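## Can a landlord in Voltosville charge a cleaning fee on top of the security deposit?

**Ratih Rondonuwu**, October 2018

I have given written notice on a furnished apartment in Voltosville and will move out in December. The lease requires a security deposit of $834, paid when I moved in. The manager now states that a separate cleaning fee will be billed regardless of the condition of the unit. The lease does not mention such a fee. The kitchen inventory (dishes, trays, flatware) is listed as "complete, good condition." May the manager require this payment, and what records should I keep?

---

**Kamarul Majimbun**

A fee that does not appear in the signed lease, or in a signed addendum, is generally difficult for a landlord to enforce. Tenants are advised to request the basis for the charge in writing and to quote the relevant section of the lease in the request.

The deposit is a separate matter. It may normally be applied to unpaid rent and to damage beyond ordinary wear. Faded paint and light marks on dishes are usually treated as wear — a cracked sink is not. 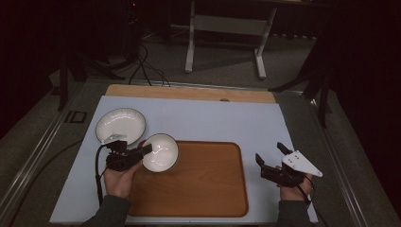
Tenants should also ask for a joint walk-through before the keys are returned. Both parties should sign the same copy of the inventory, and each should keep one. Please provide a forwarding address in writing, as many local rules start the return period from that date.

Rules differ by city. The housing office can confirm which ones apply to your building.

---

**Charito Layug**

They tried this with me in Jillport. I asked for it in writing and did not hear about it again. Deposit came back after 36 days.

---

**Intan Liew**

I concur with the first reply, with one addition. Please review any renewal papers you have signed. In my own case the cleaning fee was absent from the original lease but was included on page 7 of the renewal, and it was therefore owed.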